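## Siltville bake-off ends in split decision over what counts as a slice

The Siltville Autumn Bake-Off has two winners this year, after the judges spent most of an afternoon in May arguing over whether a pastry you pick up in one hand can compete in a category called Best Slice.

The category has been on the program for 31 years. In that time it has been won by vanilla slice, caramel slice, hedgehog slice and, in one year people still bring up, a meatloaf. The rules, which fit on the back of a raffle ticket, say only that entries must be "home made and of a size to go with tea".

Sandra Pickering entered a lemon slice. Sandra Bellamy entered chocolate pastries of her own design. Both were entered under "Sandra", and for the first hour of judging they were marked as one very ambitious baker.

Once that had been untangled, head judge Mervyn Sowerby gave both women 48 points out of 50 and went to get his coat.

He was called back by Henryk Ostrowski, whose own coconut slice had come third, and who wished to know where on a pastry one would find the slice.

"I've got nothing against it as a pastry," Mr Ostrowski said. "I had two. But you can't cut it into squares, and if you did you'd be a vandal."

Ms Bellamy's position was that a slice is a state of mind. Ms Pickering's was that she would like her ribbon.

The dispute was opened to the floor at 3 pm, a decision Mr Sowerby says he will not repeat. Speakers raised the status of the lamington, the conduct of the 2-litre ice cream raffle and the parking on Wainwright Street. One man spoke at length in favour of daylight saving and sat down to decent applause.

By the close of the day 213 people had paid to get in, up from 101 last year, when the hall's hot water was off. Gate money goes towards the new oven, as it did last year, and as it did for the last oven.

Music came from Tunesum, the local covers duo, who played through the whole debate and were asked twice to keep it down and once to turn it up.

Shortly before five, Mr Sowerby ruled that the two entries would share first place, with one ribbon to be held for six months each. Ms Pickering has it until November. Ms Bellamy has asked for it to be ironed before the handover.

Mr Ostrowski remains third. He has been told that a tie for first does not make him second, and is looking into it.

Entries for next year open in spring, and "slice" will be defined on the form. Colin Lightfoot, who prints the form, has asked for the wording early and in writing.

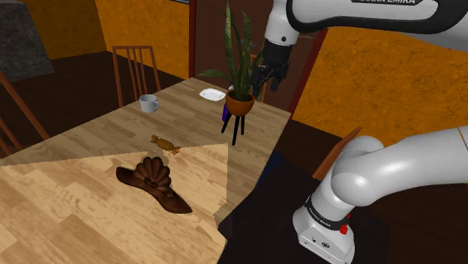
### Also at the hall

The Fendar Street pottery group is back in the side room from 10 am, and would like its good bucket returned. The sponge tin left behind after the bake-off is with Mr Lightfoot, along with three lids that don't fit it.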